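工单主题：洗手液泵头按不出液体，礼盒一套
状态：已解决
提交人：Viola Amato
处理人：Jérémie Lacroix（Brulleo 网店客服）

Viola Amato 写：
你们好。我的中文是后来学的，如果有写得不清楚的地方，请告诉我。我在你们网店买了 Rosenthal 洗手液礼盒，里面是两瓶 300 毫升的洗手液，无花果味和橙花味各一瓶。橙花味的没有问题。无花果味的泵头可以按下去，也会弹起来，可是没有液体出来。我按了很多次，只听见空气的声音。包装很漂亮，我本来想把它放在客人用的洗手间，所以有一点失望。

Jérémie Lacroix 回复：
Amato 女士，您好，谢谢您写得这么详细。请您先做下面几件事：
1. 把泵头逆时针完全拧下来，看吸管是不是还连在泵头上。
2. 如果吸管是连着的，把吸管下端放进一杯温水，慢慢按 10 次。
3. 请告诉我瓶底的批号，是四位或者五位的数字。
另外想问一下，瓶子是不是放在比较冷的地方？

Viola Amato 写：
我都试过了。吸管是连着的，长度也到瓶底。放在温水里按的时候，到第七次才出来一点水，然后又没有了。批号的最后两位是 42，前面的数字印得很浅，我用放大镜也不能确定。瓶子一直放在浴室的架子上，浴室有暖气，应该不冷。

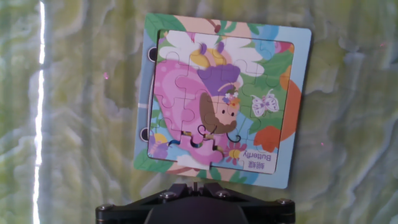
我还做了一个比较：把橙花味的泵头换到无花果味的瓶子上，就可以正常出液。反过来，坏的泵头装在橙花味的瓶子上，还是不行。所以我认为是泵头的问题，液体没有问题。顺便说，无花果的味道我很喜欢，洗完以后手不干。我的两个孩子也愿意用，这在我们家是比较少见的事情。

Jérémie Lacroix 回复：
您的比较对我们很有帮助。我把情况转给了仓库的 Manuela Fontana，她的答复是：同一个批次里有一部分泵头，里面的小弹簧装得太紧，阀门不能完全打开。我们给您寄一个新的泵头，不收费用，坏的不需要寄回来。请您确认一下收货地址，还有您希望要白色的还是黑色的。

Viola Amato 写：
地址没有变化。请寄白色的，和原来的一样。还有一个问题：商品页面上写着，每卖出一套，有一部分钱捐给儿童慈善项目。如果只是换泵头，不退货，这个捐款还算数吗？我买这一套，有一半是为了这个原因。

Jérémie Lacroix 回复：
算数的。只有全额退款的订单才会取消捐款，您的订单不受影响。泵头已经在10月10日寄出，包裹由 Drornar 派送，信箱放得下，不需要签收。装好以后，请先按住泵头两秒再松开，重复几次，把空气排出来。

Viola Amato 写：
泵头收到了，信封有一点压坏，里面的东西是好的。按到第四次就出来了，现在两瓶都可以用。只有一个小建议：请在说明卡上写清楚第一次使用要怎么排空气，现在的卡片上只有意大利语和法语，字也很小。谢谢您的耐心，这个工单可以关闭。

Jérémie Lacroix 回复：
谢谢您的反馈。说明卡的建议我已经转给 Manuela Fontana。工单现在关闭，如果泵头再有问题，直接回复这一页就会重新打开。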